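Collecting teleop demos for PC teardown: how many, and how varied?

Posted 6th August in Manipulation and Grasping
Tags: demonstrations, wrist camera, disassembly, imitation learning

bilik

Hi all! Longtime reader, first real post. We've started a project called Ollidum, where an arm takes parts out of old desktop computers and sets them into holders on a fixture plate, and I am having more fun than I've had in years. The parts we care about are the hard drive, the processor and the memory. Everything is learned from demonstrations. One of us drives the arm, the wrist camera and joint positions get recorded, and each episode gets a short text label ("take drive out of case", "place drive in bay" and so on).

So far we have 869 episodes that I'd call clean. The plate side is going great! The case side is where I need advice. Once the fingers go down into the case, the wrist view fills up with wiring, and the policy we trained on the first batch gets hesitant. It hovers, backs out a little, hovers again. Sometimes it commits and goes for the drive beautifully, and sometimes it goes for a cable like it's the best thing it has ever seen.
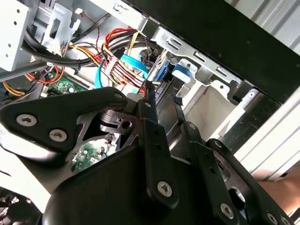
Wrist camera view, gripper at the open case with the power and data cables in the way.

My two questions:

Should I tidy the cables before each episode, so the model learns the basic motion first, or leave them messy from the start? My gut says messy, but my success rate says tidy.

And how many more episodes would you collect before retraining? I had 2000 in my head as a nice target, but that's a number I picked while brushing my teeth. We can do 49 good ones in a session before the person driving gets sloppy.

Arm is position controlled, parallel fingers, no force sensor. Happy to share configs if that helps anyone.

skallemach_lab

Great project, and please keep posting, because there is very little written about cluttered interiors and we could all use it!

Leave the cables messy. We went the other way with a cabinet wiring task in April. We tied everything back, collected 800 lovely episodes, and got a policy that worked only on cabinets where everything was tied back. It had learned that the space in front of the target is always open. Mixing in messy episodes afterward did help, but we needed so many of them that the tidy ones were close to dead weight.

What I would do is control the mess a little. Before each episode, reach in and move the cables to a different place. Flat data cables are the worst because they spring back to the same shape, so give them a proper bend. If you have several case models, rotate through them within a session instead of doing one model all day. Otherwise the lighting and the operator's habits get tied to the model of the case and you'll be chasing ghosts later.

About the hovering: look at your demonstrations before you blame the policy. Play them back at double speed and watch the operator. I'd bet lunch that the human hovers too! When you can't see the drive clearly, you stop and think, and the recording faithfully keeps all that thinking. The policy then learns to pause at exactly that spot, with no idea what you were thinking about. Two cures worked for us. One is to trim long pauses out of the data (anything where the joints barely move for more than a second). The other is to have the operator look over the case before recording starts and decide on the approach, then go in one smooth motion.

Now the part I get excited about, which is splitting the task. Getting the drive out of the case and putting it into the bay are very different skills. The first is a search through clutter. The second is an alignment job: the drive is already held between the fingers, the bay is a fixed opening on the plate, and what matters is the angle and the last little bit of travel.
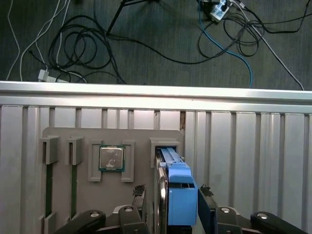
For that half you want lots of variety in how the drive sits in the fingers, and hardly any in the scene. Grab it a bit high, a bit low, slightly tilted, with the caddy turned a touch. Start some episodes with the drive partway into the opening and crooked, then back it out and correct. Those recovery episodes are gold. With no force sensor, the wrist view and the lag between commanded and measured position are all the policy has to tell it that something is binding, so show it what binding looks like! Label them separately too, so you can weight them up in training.

On the count, I wouldn't pick a total at all. Collect two sessions on the case side only, retrain, and run it on a case it has never seen. If it improved, do two more. You'll know within a week if the curve is flattening.

sitthichai

just collect more. more data always wins

bilik

Thank you skallemach_lab!! I went back and played a batch at double speed, and yes, we hover. I hover the most. There's one episode where I sit over the drive cage for so long that I remember what I was doing, which was wondering if I had left the drive latch closed.

Trimming script is written and running on the old episodes now. I like the idea of crooked starts for the bay, and I'm going to set up a separate label for them tonight. One follow-up if you see this: when you back out and correct, do you keep the bad part of the motion in the episode, or start recording from the stuck position?

skallemach_lab

Start from the stuck position. If you keep the part where the operator jams it, the policy learns to jam it and then fix it, which is funny to watch once. So get it stuck with recording off, start recording, back out, line up, push in, stop.

Also check your latch state before every case episode and write it in the label, open or closed. The two look similar from the wrist at some angles and they need different first moves. Good luck, and do post the retrained results even if they're ugly!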